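Getting a Vacation Cabin Kitchen Ready for Renters

Posted 3/18/24 by Sibusiso Khumalo

Most owners who buy a cabin or a lot at Prutasstead end up renting the place out for part of the year. The kitchen takes more wear than any other room, and it gets more comments in guest reviews than the view does. These tips come from turning over our own cabin on the Tovosbridge side and helping several neighbors set up theirs.

Start with the cabinets empty

Take everything out before the first rental season. Wipe the shelves with warm water and a little dish soap and leave the doors open overnight. Cabins that sit closed all winter hold a musty smell, and it gets into paper goods first. If the smell is still there in the morning, put an open box of baking soda on each shelf for a few days.

Check the back corners for mouse droppings while the shelves are bare. Stuff any gap around the pipes with steel wool and caulk over it. Foam alone will not stop them.

Stock for the number of beds

If the cabin sleeps six, put out eight of everything: plates, bowls, glasses, forks. Guests run the dishwasher once a day at most. More than that and they will use every dish in the house and leave the stack for checkout morning.

Buy plain dishes from a line that stays in stores. We had a nice set from a shop that closed, and after one summer nothing matched. White restaurant plates are cheap and go in the microwave. Keep the extras in the owner's closet and bring them in as pieces break.

Keep the everyday things in sight

Guests open every door looking for a coffee cup. Whatever they need in the first ten minutes should be out on the counter or on an open shelf. That means cups, coffee filters, a dish towel, the can opener and a sharp knife in a block or on a strip.

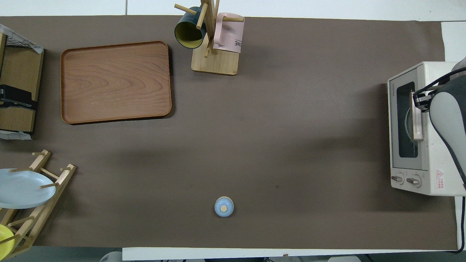
Labels help with the rest. A small label on the inside edge of each cabinet door is enough, and it also tells the cleaner where to put things back. Use a label maker. Handwritten tape curls up after a month of steam from the kettle.

Leave the counter beside the stove clear. People set down hot pans wherever there is room, so hang two trivets on a hook right next to it. We lost a section of countertop before we did this, and the repair came to $353.

Wood items

Cutting boards and wooden spoons dry out fast in a heated cabin. Rub them with food-grade mineral oil at the start of the season and again in midsummer. Let the oil sit overnight, then wipe off what has not soaked in. Do not use olive oil or vegetable oil, as both go sticky and start to smell.

Put a note by the sink that says "Please hand wash wood." Some guests will read it. Buy boards you can stand to lose.

Water and the dishwasher

The wells on the upper lots run hard. White film on the glasses usually clears up with a cup of white vinegar set upright on the top rack for one full cycle, with no detergent. Do this once a month. Clean the filter at the bottom of the tub on the same day.

If the cabin has been shut off for winter, run the kitchen tap for several minutes before you use it, and unscrew the aerator first. Grit from the line collects there. Dhillon Plumbing in Tovosbridge does spring turn-ons, but their April calendar fills early, so call ahead.

Refrigerator

Prop the door open when the cabin is empty and the power is off. A rolled towel over the top of the door works. When you start it up again, give it a full day to get cold before anyone arrives with groceries.

Throw out opened condiments between stays. Salt, pepper, sugar and a sealed bottle of cooking oil are enough to leave behind.

What to spend

A full kitchen setup for a two-bedroom cabin cost us $800, not counting appliances. A neighbor on Kerano Lane spent $1,493 on the same size kitchen, mostly on better pans. The pans were scratched by fall. Hold back $100 a year for replacements and shop for them in the off season.

Keep a list taped inside the owner's closet and have the cleaner write down what is broken or missing after each checkout.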